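로봇 팔이 들어온 작업실, 사람 손은 어디에 쓸까

저는 식기 대여하는 곳(Rakport)에서 일해요. 닦고, 살펴보고, 포장하는 게 하루 일의 전부인데 작년부터 로봇 팔이 컵과 접시 옮기는 일을 같이 하거든요. 처음엔 솔직히 좀 무서웠어요 ㅎㅎ 그런데 지내 보니 일이 없어진다기보다 일의 순서가 바뀌더라고요. 그동안 적어 둔 요령을 풀어 볼게요!

1. 받침 위에 컵 올리기
하늘색 컵을 둥근 받침에 올려 두고, 그리퍼 두 개 앞은 넓게 비워 두는 배치예요. 저는 물건을 가까이 붙여 놓는 버릇이 있었는데 Dewanti가 "팔 움직일 자리부터 잡아요" 하더라고요. 그 뒤로는 자리부터 보고 물건을 놓아요.
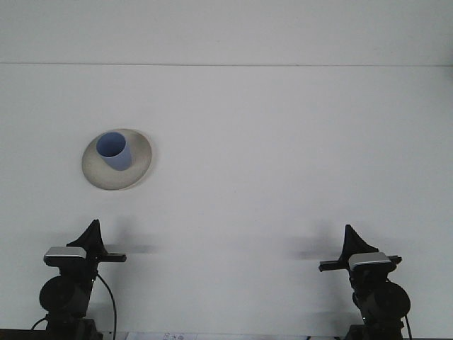
2. 흰 상판은 마른 천으로 한 번 더
물자국이 남으면 그림자랑 헷갈려서 저부터 눈이 피곤해요. 젖은 행주로 닦고 나서 마른 극세사 천으로 한 번 더! 세제는 조금만 쓰고, 케이블 쪽은 물기 없는 천으로만 닦습니다. 팔이 완전히 멈춘 걸 확인하고 손을 넣는 건 기본이고요.

3. 접시는 한 장씩
겹쳐 두면 빨라 보여도 결국 제가 다시 떼어 놓게 돼요. 접시 한 장만 놓고 주변을 비운 상태에서 시작하는 게 마음이 편합니다. 바쁜 날엔 접시가 최대 700장까지 나가는데, 옮기는 걸 팔이 맡아 주니 저는 이 나간 데를 찾는 데 시간을 써요. 손목 아픈 것도 덜하고요. 대신 서서 지켜보는 시간이 늘어서 푹신한 매트를 하나 깔았어요(강력 추천). 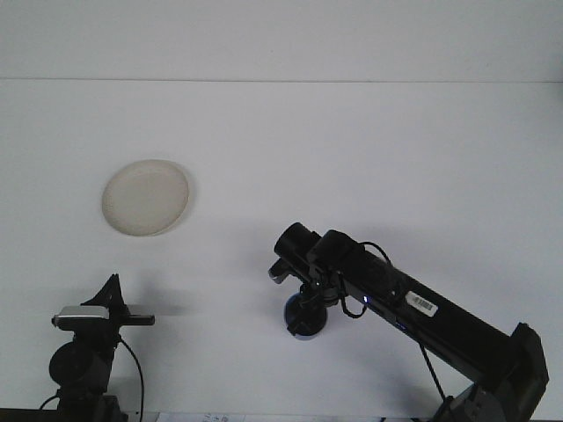

로봇이 들어오면 설거지 담당은 무슨 일을 하게 되나요?
저희는 검수랑 포장 쪽으로 옮겼어요. 금 간 접시 골라내기, 얼룩 다시 닦기, 팔이 멈췄을 때 다시 시작시키기 같은 일이고 교대 시간은 예전 그대로예요.

4. 멈춘 이유는 바로 적기
나중에 쓰려면 꼭 까먹어요. 저랑 Tatu는 공책 한 권을 같이 쓰는데, 시간과 그릇 종류만 적어도 다음 교대가 훨씬 수월합니다. 요즘은 유리컵 놓는 법을 연습하고 있어서 공책에 온통 유리컵 얘기뿐이네요.

문의: 살림 요령 게시판 담당 | © 2021 Rakport | 맨 위로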